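Fultley Support — Ticket 228
Subject: Celebrity Routines page shows the wrong wake-up times
Opened by: Donnie Drummond
Assigned to: Torquil Gourlay
Opened: Sat 2 October
Status: Resolved

Reported problem
The morning routine piece on the Brirnonex fan site lists the singer's wake-up as 2 p.m. It should be 2 a.m. Readers are posting screenshots and the gossip accounts have picked it up. Her publicist at Munro has called twice.

Steps tried
Cleared the page cache. No change. Opened the article in the editor and the time was right there, so the fault is in the schedule widget on the public page. 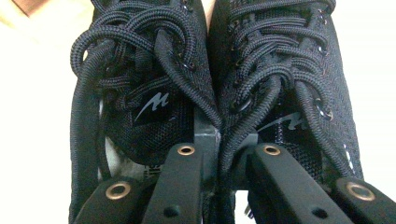

The widget reads its times from the feed that Nedetmont set up in June. That feed sends a 12-hour time with the a.m. or p.m. in a separate field, and our template skips the second field. Anything before noon comes out as p.m. The workout entry had the same fault. While I was in there I set the product tag on that entry to "black sneakers, knit or mesh, round laces" — it had been left blank. Around 80 entries across the other celebrity pages use the same template.

Fix
Changed the template to read both fields. Rebuilt all pages, which took 30 minutes. Wake-up, prayer, workout and second breakfast now match the editor.

Reply from Donnie Drummond
Looks right on my phone and laptop. The share card still says 2 p.m. when I paste the link into a message.

Reply from Torquil Gourlay
Share cards are stored separately. I have cleared that one and it now says 2 a.m. Old posts will keep the wrong card unless the poster deletes and shares again. Closing.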